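## 3.2 Vom Werkstattboden in die Simulation

Den ersten Arm unserer Plattform Skusberg bauten Natsumi Takeda und Daichi Kaneko in einer Gemeinschaftswerkstatt, an einer Werkbank, die sie sich mit einer Fahrradgruppe teilten. Viele Teile stammen aus einem älteren Projekt von 2016, und es ist eine echte Freude zu sehen, wie gut sich die alten Gelenkgehäuse weiterverwenden ließen! Neu gefertigt wurden vor allem die Greiferfinger; von ihnen entstanden 15 Varianten, bis Form und Steifigkeit zusammenpassten.

Da die Werkstatt nur abends frei ist, verlagerten wir einen großen Teil der Erprobung in eine simulierte Wohnung. Das Modell bildet zwei Arme an einem gemeinsamen Rumpf ab. Kerstin Strobel übertrug dafür die gemessenen Gelenkgrenzen und Reibwerte in die Simulationsumgebung Wivetti. Pro Konfiguration liefen 100 Durchgänge, jeweils mit leicht verschobenem Geschirr und wechselnder Beleuchtung.
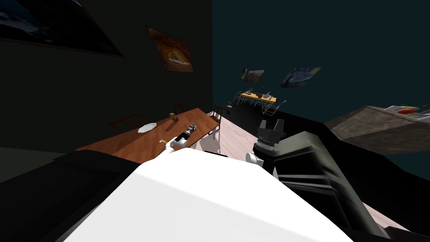
**Abbildung 2:** Simulierter Innenraum mit beiden Armen; ein Greifer befindet sich über dem braunen Holztisch, auf dem ein weißer Teller liegt.

Besonders begeistert hat uns, wie früh sich Schwächen der Kinematik abzeichneten. Das Handgelenk stieß bei flachen Anfahrwinkeln regelmäßig an seine Grenze, und Kaneko konnte die Halterung ändern, noch bevor das zweite Exemplar gedruckt war. Die Reibung der Fingerbeläge bleibt dagegen schwer abzubilden; hierzu verweisen wir auf die Messungen am realen Greifer in Abschnitt 4.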